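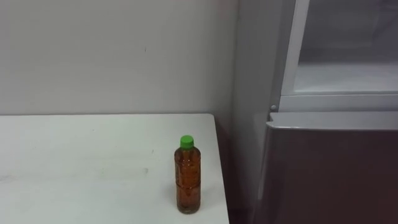
Office fridge gets its own rules after bottle dispute

February 19, 2025

Staff at the Daladton offices on Sandik Street have voted in a set of fridge rules, ending a disagreement that began in December over a bottle of tea and has since produced 437 messages on the building's internal noticeboard.

The vote was carried comfortably, although turnout fell off sharply after lunch.

Under the new arrangement, drinks belong in the fridge and the white table beside it is for putting things down "briefly". An earlier draft tried to define briefly. It ran to 2 pages and was withdrawn.

Lenni Kinnunen, who looks after the building and wrote both versions, said he had hoped to settle the thing with a sticky note.

"People want to know where they stand on tea," he said. "Does it go off? Is it rude to leave it out? I was hired to sort the heating."

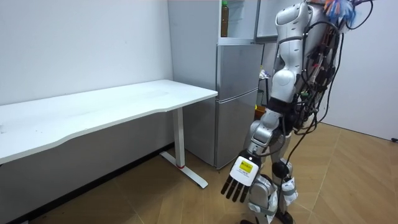

The table has been a sore point for longer than the bottle. It was bought to give people somewhere to rest a lunch while they got the fridge door open, and a few smudges on the white top suggest it has done its share of the work. One faction wanted it moved to the Grilldale wing, where there is no fridge but a better view. That motion failed.

A second proposal, to replace the fridge with a bigger one, was costed at 3,104 euros by the supplier, Ruotsalainen, who came back a week later with 2,104 for a model without an ice maker. Staff were invited to say how much they valued ice. Replies are still coming in.

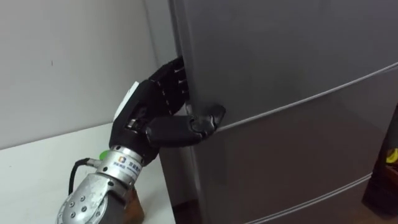 Until then the grey fridge stays where it is. The rules ask that the door be closed properly each time, that food be labelled, and that anything without a name on it be gone by Friday evening. Milk is exempt, pending further discussion.

The rules take effect on Monday. Comments may be left on the noticeboard, though Kinnunen would rather they weren't.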